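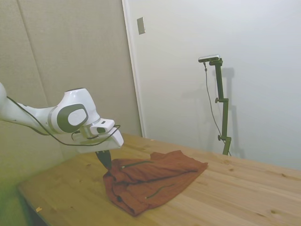 According to one reply to our survey, the council's draught-proofing offer in Zutstead was "a very nice leaflet about a man who never came". We had asked for comments in the last box and expected most people to leave it blank. They did not, and a fair part of this report is owed to that box.

## What we set out to do

Our project looked at the Warm Doors scheme, which offered households in Zutstead and Zusthorpe free draught strips, letterbox brushes and loft hatch seals, fitted at home by a contractor called Ilance. The scheme had money for 3000 homes over one winter. We wanted to know why so few people in our two areas seemed to have taken it up, and whether the trouble lay with the offer, the form or the fitting.

The original plan was to measure room temperatures before and after the work. This lasted until we priced the loggers. The revised plan was to ask people questions, for which we already had the equipment.

## Method

We delivered a two-page survey to streets of older terraced housing in both places and got 60 back. Of these, 42 came from Zutstead, where the houses are closer together and the hills are kinder. Zusthorpe is therefore under-represented, and we would ask the reader to look at a contour map before judging us.

We also filled in the scheme's application form ourselves, stopping short of sending it. One of us timed this. The form asks for the age of the boiler, the energy rating of the house, proof of address and the width of the front door in millimetres. It took 32 minutes, including a search for a tape measure.

Finally, we read the minutes of the council's housing meetings for the months when the scheme was running. They are available online in a format that cannot be searched, so we really did read them.

## What people told us

Most of those who replied had heard of Warm Doors. Far fewer had applied, and the commonest reason was the form. Several people had begun it, reached the question about the energy rating and gone off to find the certificate. Some of them may still be looking.

Tenants had a separate problem. The form needed a landlord's signature, and a number of tenants said they would sooner be cold than start a conversation with theirs. One had asked, and was told that the house was "meant to breathe".

Among those who did get as far as a visit, opinion of the fitters was good. They were said to be polite and quick, and they took their shoes off. Complaints were about the booking. Appointments came by text message with a slot running from eight in the morning to six at night, and two people in the same street were given the same Monday and saw no one on it.

## What the minutes say

The council planned the scheme over the summer and opened it in December, by which time the fitters had other work and the residents had already stuffed a towel under the door. The minutes record that a longer lead-in was discussed and "noted". In our reading of these documents, an idea that has been noted is seldom heard from again.

A consultant's review, referred to throughout as the Bahrami paper, suggested dropping the energy rating question and letting people book by telephone. We asked for a copy and were sent the leaflet.

## Limits of this work

Our sample is small and leans towards people who like filling in forms, an awkward thing in a study of people who don't. We have no figures from Ilance, who did not answer our emails, and we can't say whether anybody's house became warmer. The survey also had two questions numbered seven. Replies to both have been kept and are marked 7 and 7 (other) in the appendix.

## Suggestions

- Open applications in spring and fit before the clocks change.
- Cut the form to name, address and telephone number, and let the fitter measure the door.
- Allow tenants to have removable strips without a signature.
- Give morning or afternoon slots.
- Publish the Bahrami paper.

We sent these to the housing team along with a short summary of the survey. They have replied to say that our points have been noted.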